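Wrist cam or head cam for a two-arm pouring setup?

Posted by Mercedes Condori, 9 June 2025

Hi all, I'm trying to sort out which camera I should trust on my bench. Two arms, black two-finger grippers on both, white cloth behind and a plastic cup as the target. I've got a view from the wrist and a view from up top, and they feel like two different jobs!
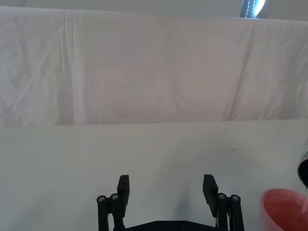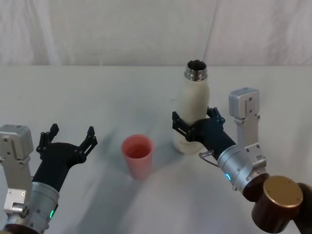
First one is the wrist view, second is the head view with the bottle in the right gripper.

The wrist cam is great for the fingers (I can see the pads and the pivot screws) but the cup only just makes it into the corner. The head cam gets the whole cup and the bottle, but one gripper finger is partly tucked behind the bottle. My controller is a Grondton and it gets cranky with two streams at full rate. If you could only keep one, which would it be? Budget is 700 dollars all up, so no fancy answers please.

Wafula Muli

Head cam, no contest, if pouring is the job. You need the bottle mouth and the cup rim in the same view, and your second picture has both. I ran wrist only for a whole August and kept misjudging the height over the cup.

That said, I wouldn't bin the wrist one. Drop it to 15 frames a second and leave the head cam at full rate. Mine's a Katona controller, older than yours I think, and it copes fine with that. Also check your exposure, white cloth on a white table can fool the auto setting and your black grippers go to mush. Lock it by hand. I'd try a grey cloth too if you've got one lying around, it made a bigger difference for me than swapping lenses did.

Octavio Ríos

wrist. always wrist. head cams get bumped and then you're recalibrating all arvo

Beryl Whiteley

I'm with Wafula, but tilt the wrist cam before you decide anything. I did 23 pours each way with mine and a small tilt inward fixed most of the cup-in-the-corner trouble. You lose a bit of the far side of the table, no great loss. Tape the cable down while you're at it, I've snagged mine twice now.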